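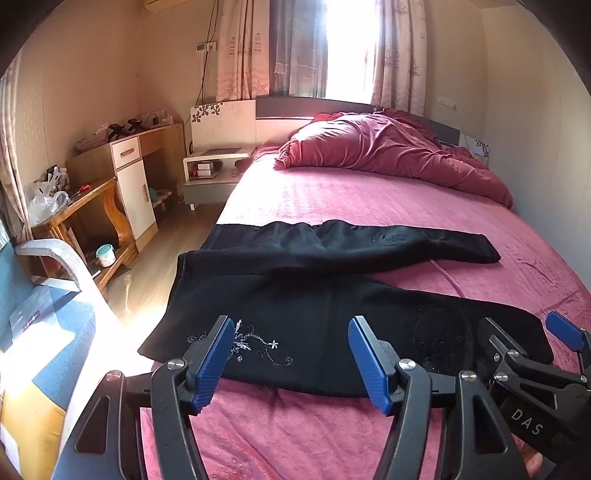
Black trousers with silver embroidery, laid out on the bed.

I replaced the everyday plates in January. The old set was stoneware, heavy, and most of the rims had chipped where they knocked together in the rack. What I wanted was something light enough to carry in a stack with one hand and cheap enough that a breakage would not matter. That points to melamine, which I had previously filed under picnics.

Melamine resin is a thermoset. It is pressed in a heated mould and does not soften again afterwards, so the plates keep their shape in hot washing-up water. What they will not tolerate is a microwave. The resin absorbs some of the energy, heats unevenly and can crack or craze. The same goes for the oven. If you reheat leftovers on the plate you eat from, stop reading and buy porcelain.

I ordered from two ranges. The Arano plates are coupe shaped, with no rim, and have a matt finish on the upper face. The Rakelmont ones have a conventional rim and are glossy all over. I bought 18 pieces in total, mostly dinner plates, with a few bowls and one oval platter.
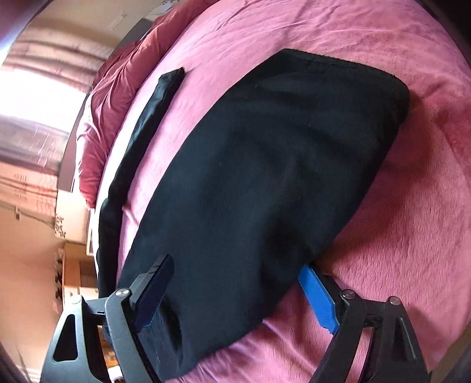 The matt finish was a mistake. Knives leave grey marks on it that look like scratches but are mostly metal deposit, and they need a paste of bicarbonate and a soft cloth to shift. Scouring powder takes them off faster and takes the surface with it. The glossy plates mark less, though a serrated steak knife will cut a visible line in either.

Staining is the other matter. Turmeric left overnight in a Rakelmont bowl gave it a yellow tide line. Soaking in warm water with an oxygen-based cleaner reduced this to something I can only find in daylight. I would not use chlorine bleach, which attacks the glaze layer. Tea has so far done nothing, but I rinse cups straight away.

Stacking deserves more attention than sellers give it. The Arano plates have a flat base with a very shallow foot, so they hold water between them after a wash and want drying by hand. The Rakelmont foot is deeper and has small notches that let the water out. The stack is roughly a third taller as a result. My shelf copes, with a little room left under the bowls.

Dede Baidoo, who ran the kitchen at Jistwood when I worked there, had 1,000 covers' worth of the stuff in a store room and replaced it by appearance. Once the gloss had gone from the centre of a plate, it went in the bin. She never tried to polish one back, and I have adopted the same rule.

Next I need to sort out side plates. Ansah make one that should nest inside the Rakelmont dinner plate, going by the listed diameters, but the listing gives no foot height. I have written to ask.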